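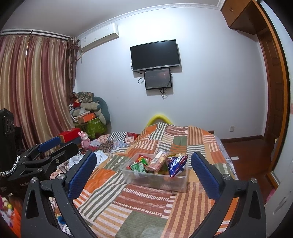
Todorova Games > Projects > Vitthorpe > Reports to our backers

Dear Fadime,

Thank you for your patience with this one. I had meant to send it in March and then the sorting screen swallowed more of my life than I care to admit, so please take the length of this letter as my way of making it up to you and to everyone at Brondetti who has kept faith with our little puzzle game.

The short version is that Vitthorpe now has 50 finished levels that can be played from first to last on a phone, with sound, and with a proper map screen joining them together. When we last wrote to you the map was a grey page with numbers on it. It is now a village with a mill, a ferry landing and a rather crooked church, and each time you clear a level a lamp comes on somewhere. Folke Nygård drew all of it and has been very good about redrawing the ferry landing whenever I changed my mind about which way the river went.

The matching itself has changed a fair bit as well. You may remember that in the version you tried, a row of four tiles gave you a lantern, and the lantern cleared everything in its column. People liked the lanterns but they were hoarding them, and a player who had saved up enough could sail through the later levels without looking at the board at all. We have now made them burn out after a few moves. I was worried this would feel mean, and for the first week of testing it did, so Eilif Lie added a small flicker and a soft ticking sound before a lantern goes. That helped a great deal! Testers have started planning around it, and the complaints have more or less dried up.

Level 30 deserves a paragraph to itself, I'm afraid. It is the first one with ice on the tiles and fog along the bottom two rows, and it was far too hard. Several of our testers got that far quite happily and then simply stopped playing, which is a horrible thing to watch in the logs. We have done three things about it: given the player more moves, taken the fog away from the corners, and put a gentle ice-only level before it so that the idea isn't brand new. Njål Myklebust thinks it is still a touch steep (he has beaten it more often than anyone alive and is probably the wrong judge in either direction), and we shall look at it again once the next batch of testers has been through.

On hints, we have done as you suggested and made them free. If you sit without moving for a while, a pair of tiles gives a little wobble. It can be switched off in the settings, and I have switched it off on my own phone out of sheer pride.

Now for the less cheerful news. The move to Serport for saving progress between devices is behind where we said it would be. Saving works, and loading works most of the time, but if you play on a tablet with no signal and then pick up your phone, the older save sometimes wins and a whole evening of lamps goes dark. Valter Blomqvist has found the cause and has a fix half written. He would like another month for it, and I would like to give it to him, as losing progress is the one thing players never forgive. It does mean the public test slips by the same amount. The money set aside for testing will cover it and we are not asking for anything further.

Still to do before the next report:

- finish the saving fix and try it on older phones
- final music for the mill and the winter part of the map
- larger symbols on the tiles for players who find the colours hard to tell apart
- a written tips page, level by level, which Eilif has begun

A fresh build will be with you as soon as the saving is safe. Do please play it with the sound on, and tell me what you think of the church bells, which I love and Folke can't abide.

With warm thanks from all of us at Todorova

Filed under: Backer updates, Puzzle games, Vitthorpe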